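Search this board Advanced search Go

Storing small-batch seed at home: desiccant ratios and container seals

Started by Eilidh Tennant in Seed Saving, March
Reading time: 4 minutes

Eilidh Tennant
I have 54 packets of saved seed, mostly tomato, pepper and lettuce, plus some onion that I would like to get more than one season out of. At present they are in paper envelopes in a kitchen drawer. The hygrometer in the drawer reads higher than I want. I plan to move everything into lidded plastic boxes with silica gel and keep them in a spare bedroom closet.

Two questions. How much gel per box, by weight of seed? And is a hinged box good enough, or do I need a gasket?

drumlin_row
By weight of seed, start with one to one. Weigh the seed with its envelopes, because the paper holds moisture too, and match that with dry gel. Leave it sealed for 8 days, then take most of the gel out and leave a small sachet. Large seed such as beans takes longer.

Do not go by the color of the indicator beads alone. They tell you the state of the gel. Put a small hygrometer in the box and read it through the wall. 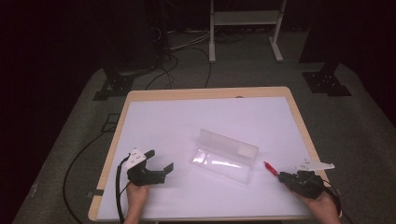
The seal matters more than the gel in the long run. Gel has a fixed capacity and a leaking box has an unlimited supply of room air, so a bad lid will win eventually. Hinged boxes are the usual offenders. The hinge side cannot be pulled down as tightly as the latch side, and there is rarely anything soft between lid and base. A long clear one with the lid standing up like a tent, as in the photo, is good for sorting and keeping packets upright. I would put it inside something with a gasket before calling it dry storage.

Iona Leckie
Disagree on the gasket. I have kept lettuce and brassica seed in plain hinged boxes for 9 years with a sachet in each, changed every spring and fall. Germination on the lettuce has stayed fine. The closet here is cool and the house is dry most of the year. For a home saver the temperature of the room does more than the lid.

drumlin_row
Changed twice a year is the part doing the work. You are resetting the box before it drifts too far. Also, "the house is dry most of the year" is not something Eilidh has told us about her house.

Iona Leckie
She said a spare bedroom closet. I took that as better than a kitchen drawer. Anything is better than a kitchen drawer.

peat_and_perlite
Onion is the problem crop in that list. Short-lived whatever you do. Tomato will tolerate a mediocre box for years. I would split the collection: onion, parsnip, leek in a screw-top glass jar with gel, and everything else in whatever boxes you like.

Test method for the box, if anyone wants it. Put a hygrometer and a weighed sachet of dry gel in it, no seed. Close it, leave it in the room where it will live, and weigh the sachet once a week on a scale that reads to a tenth of a gram. If the weight is still climbing after the first week or two, air is getting in.

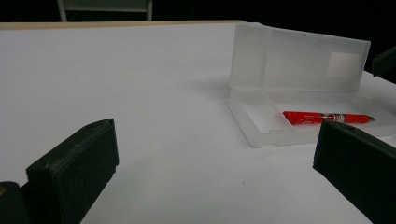
Plot the weights if you can be bothered. A good box gives you a small rise and then a flat line, that being the water already in the trapped air and on the walls. A poor one gives you a slope. My two Pitora boxes went flat. The Unstead one did not, though it had been dropped and one latch was loose, so I would not draw much from that.

Iona Leckie
My Unstead boxes are fine. No gasket, same sachets as above.

peat_and_perlite
Did you weigh the sachets?

Iona Leckie
No. I sowed the seed.

drumlin_row
A germination test is a valid end measure, but it is slow, and lettuce in a cool closet is forgiving enough to hide a leak. The weighing test answers the question about the lid.

Eilidh Tennant
Useful, thank you. Total with envelopes came to 900 grams, more than I expected. Most of that is beans I had forgotten to list. Using the one to one rule I would need the same again in gel, which will not fit in one box with the seed.

I will do it in batches and start with the onion. I have long clear boxes already and will run the sachet test on one before buying anything.

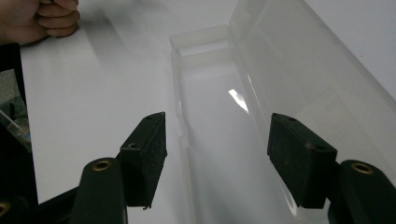 Clear storage box, open, on a white tabletop.

drumlin_row
Batches are fine. Dry the gel in a low oven between rounds and let it cool in a closed jar, otherwise it picks up room moisture while you wait. Check the maker's temperature limit first if it is the indicating type.

On the beans: do not overdry them. Very dry beans can crack when they take up water at sowing. I pull mine out of the gel early.

peat_and_perlite
Seconded on the beans. Also write the date on the sachet. Pencil, because ink runs on some of them.

Iona Leckie
I still say try the closet and a sachet first. Post the weights either way.

Eilidh Tennant
Will do. Is there a preferred hygrometer? The one in the drawer is an old Ikeda and I have never checked it.

drumlin_row
Check it with the salt test. Table salt, enough water to make a thick slush, in a bottle cap inside a sealed bag with the meter overnight. It should read 75 percent. Write the error on the back with a marker and keep using it.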